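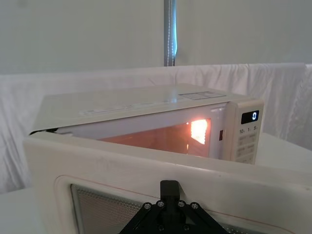

October, evening

Spent most of the afternoon on the microwave. I had been putting it off since we moved the kitchen things over from Parbridge, and there was soup up the inside from the week before, so it had to be done.

Boiled a bowl of water with half a lemon in it for five minutes, left it shut for another five, then wiped round. The roof of it came clean straight away. The back corner took three goes and an old toothbrush. I took the glass plate out and washed it in the sink with the roller ring, and found a dried pea under the ring that must have come with us in the van.

The door is the part I don't like doing. The mesh window holds on to grease round the rim where it is set in, and a cloth won't get into the edge. I used a cotton bud dipped in washing-up liquid and went along it. There is a thin red line along the top of the window that I had never noticed in all the time we have had it. A few dark marks near there would not shift. I tried bicarb and then gave up, as I don't want to take the surface off. It is scuffed anyway. It was second-hand when we got it, from the shop in Nutdale, for 17 pounds, and it has done well for that.

The light inside still works. The one in the oven went in the summer and I have not replaced it. I rang Rallis about the bulb before lunch and was on hold long enough to empty the drainer and put the pans away. They want the part number, and the part number is on the back of the oven, so that will have to wait until somebody can help me pull it out.

Wiped the top of the microwave as well. Went gently round the label, as the print is faint enough already. I wanted to copy the small writing along the front edge into the kitchen notebook but could not make it out, even with my reading glasses.

Read the electric meter while I had the step out — 2787. Last one in the book is 1052, which was the week we moved in. I expected it to be higher with the heater on in the back room. Will send it in tomorrow.

Supper was a baked potato, started in the microwave and finished under the grill. Butter and the end of the cheese. Kitchen smelt of lemon all through it.

Still to do: fridge seals, the shelf with the jars, find the lid for the blue tub. Bin day has changed again according to the Fleramville newsletter. Rain from four o'clock, so the tea towels are on the airer in the hall.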